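Section 3. Teaching the Arm by Hand

Before you begin, please read this section all the way through once, even if you have taught a Genar arm before. It won't take long, and the order of the steps matters more than you might expect. Pour yourself a coffee, we'll wait!

1. Set out the things the task needs and a few that it doesn't. A kitchen table lesson goes nicely with a pan of noodles, a mug rack and a plate or two, and the extra items teach the arm what to leave alone.

2. Check that the gripper cable is strapped to the arm housing and still has enough slack for the wrist to turn fully both ways.

3. Press Guide on the Muvow pendant. The joints will go soft under your hands, a bit like leading a sleepy dance partner.

CAUTION: Support the forearm with one hand before you press Guide. The arm can sink a little as the brakes let go, and a pan under the gripper is right in its way.

4. Press Record and move the arm through the whole task at an easy pace. If you stop to think, that's fine, but keep your hands on the arm while you do. Pauses longer than 3 seconds are trimmed out later.

5. Press Save, put everything back in a slightly different spot, and go again. We suggest 40 demonstrations for a simple pick-and-place, and more if you are moving anything soft or tangled.

NOTE: If you'd rather work from the Jollitz hand controller, follow the same steps but skip step 3. Keep the speed dial at 2 or lower until you have the feel of it (everybody overshoots on the first day, and it passes).

NOTE: Error 417 means the pendant lost touch with the arm partway through. Delete that demonstration and record it over.

A table laid out for a lesson with noodles in the pan:
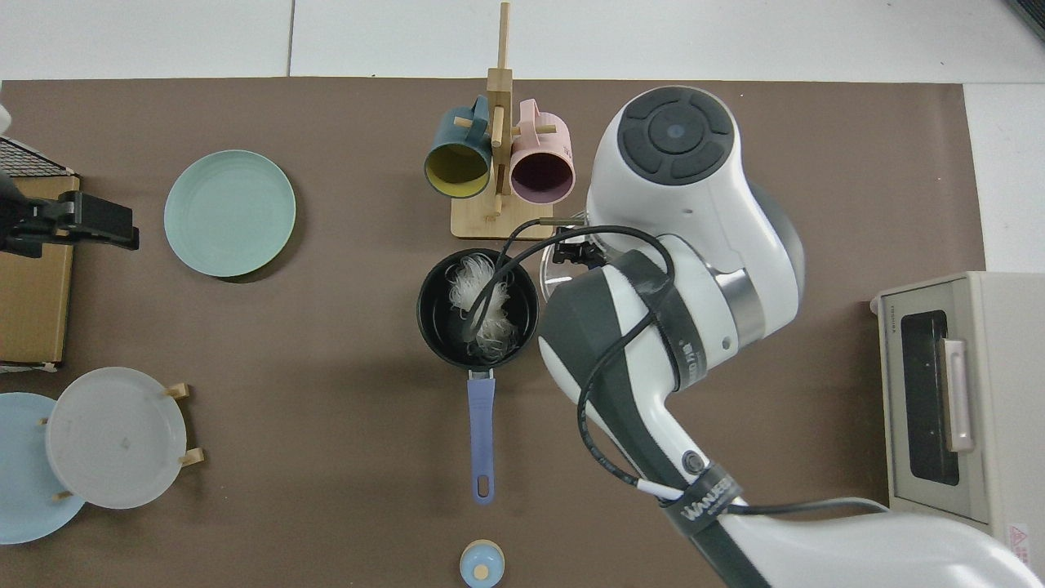
Mafalda Matos writes that her first batch went much better once she stopped rushing the lift, and she would like step 4 to say so in bigger letters.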